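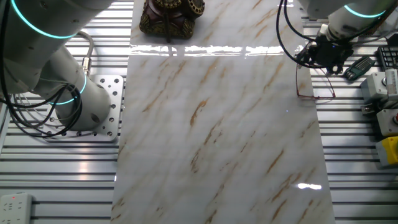

The second arm was never in the original plan. When I wrote the first budget in June, it had one arm, one gripper, one controller and a line called "misc" that I filled in with a guess. The guess was bad, and most of this post is about that line.

Start with the table. I wanted slotted aluminum from the beginning and I'd buy it again. You can bolt a base plate wherever you like, change your mind, and move it. I got quotes from Hatano and from Brotach. Hatano was cheaper on the rails but charged separately for cutting, and by the time the cuts were added the two quotes were nearly the same. I went with Brotach for the shorter lead time.

The arms came next. Two arms doing simple pick and place don't cost twice what one does. They cost more than that, once you count the second set of cables, the second stop button, the extra outlets, and the evenings spent making sure they can't reach into each other. I had no budget for the evenings.

Then the small stuff. I kept every receipt under $100 in a folder, and when I added them up the total was $289 over what I'd set aside. Hex keys, a keypad, connectors, cable ties, a power strip, more cable ties. None of it felt like spending at the time. If you are planning a bench like mine, take whatever you think the small parts will cost and write down double.

Handling glasses is where the gripper money went. Thin metal frames are light and bend easily, and the stock fingers from Mazza close too hard for my liking. I'm pricing softer ones now. The glossy marble-look board was cheap, and I'll keep it for now, but a matte one is on the list because of the glare from the lights.

What I'd put in the plan before any of that is cable routing. I left it until the arms were bolted down, and it has taken more time than the mounting did. A proper cable guide for each arm is on the next order.

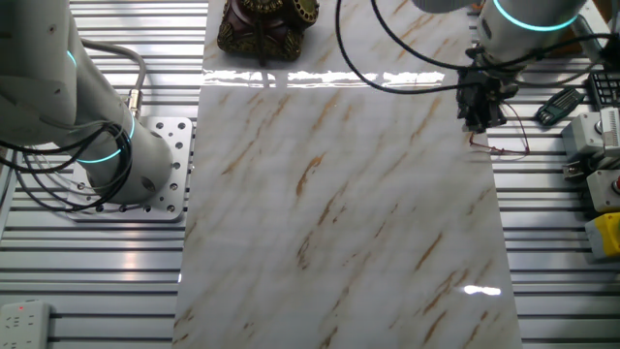 Rokeya Karunaratne wrote to ask why I hadn't leased the arms for the first 60 days and bought them afterward. She had done that through Nedgate, and part of the lease came off the final price. I did look at leasing, but only for the pair, and the deposit put me off. Leasing one and buying the other didn't occur to me, and it would have been the better plan.

So the next order, as it stands on 29/08/2019: softer fingers, 2 cable guides, the matte board, spare connectors. Benedikt Buschmann has offered me a used controller as a backup, and I'll decide on that when I've seen the price of the fingers.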